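**Skanwood** is a tabletop sweeping project built in a shared workshop in Cemthorpe. It uses one robotic arm, a dustpan and a hand brush of the ordinary household type. The project was started in March and its build notes were made public in May 2024.

## Construction

The work surface is a white table covered with a large brown mat. The control program, called Kazemi, is written by the members of the workshop and is kept in 12 short files. It moves the arm at a low speed, and the speed limit can be changed in one of these files.
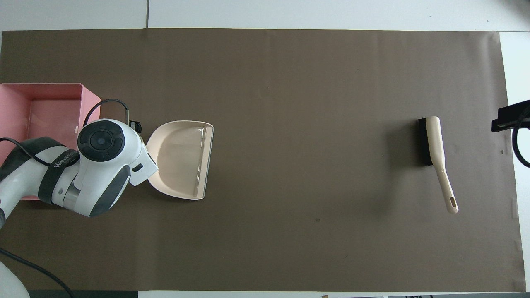

*The Skanwood arm with the dustpan in its gripper; the hand brush lies on the mat.*

## Use

In the first task the arm must pick up the dustpan and bring it near to the brush. The workshop keeps a log of 500 attempts, of which 47 were stopped by hand. A second task, in which crumbs are swept into the pan, is described in the notes as not finished.

## See also

- Breston, an earlier arm project from the same workshop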